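The Long Table and the Small Stuff

I have a weakness for small things in clear plastic bags. Beads, corks, droppers, the little bits that come with other bits. So when my editor asked for a piece on how people sort the odds and ends of a hobby life, I said yes before she'd finished the sentence, and then went home and looked at my own drawers and felt a bit sick.

My drawers are a disaster. I own 82 tiny jars (I had to count them for the insurance form, long story, there was a leak) and until this spring I couldn't have told you what was in more than nine of them. Some of it was glitter. Some of it was, I think, once glitter.

What changed things for me was a big pale table. You push everything you own to the far side, up by the window if you have one, and you keep the near side clear for whatever you're dealing with right now. One thing comes forward, you look at it properly, you decide, it goes back or it goes away. The bags go in a heap at one end and you don't try to be clever about them. A shallow pink tray sits next to the heap for anything that rolls. Then a marker, because you will want to label something and you will not want to get up and hunt for a pen.

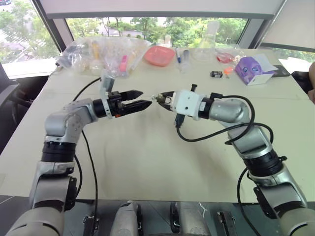 Mebrat Wubshet thinks I've got it backward and that the bags ought to be emptied before anything else happens. Tip the lot out, Mebrat told me, throw away the plastic, and only then start deciding, or you'll be moving the same bag from one end to the other until July. We went back and forth on this over a very long lunch and neither of us budged!

I do see the point. A bag hides things. I once bought a second set of glass droppers from Vokora, and they weren't cheap, when the first set was sitting under a packet of labels the whole time. But an emptied bag is 1000 loose pieces on a Wednesday night with dinner on the stove, and I know which one of those I can face.

Where we do agree is glass. Glass stands at the back, always. A clear flask in front of a window pretty much vanishes, especially with leaves outside, and your sleeve will find it before your eyes do. I lost a lovely old Huet bottle that way (right onto the tile, naturally) and I've been strict ever since.
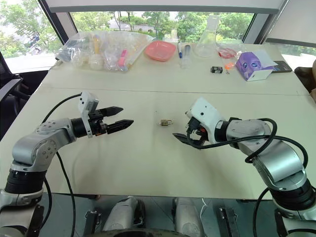 The little clear pieces are another headache altogether. On a cream tabletop a see-through tube with nothing inside might as well be a rumor, and I'm forever patting around for one with the flat of my hand. A band of gold or a colored cap helps a lot. So now anything see-through and smaller than my thumb gets a ring of washi tape, and I've used up most of a 40-foot roll doing it. The jars got theirs first, then the syringes I use for glue and ink, then a bunch of stoppers that I'm not sure I even need.

As for boxes, I tried the Bellex stacking kind and the Astine ones with the hinged lids. The Bellex lids come off if you look at them funny. The Astine ones are better but they only come in a brown I don't love, so I've got three of them under the table where I can't see them, and the glitter's in there.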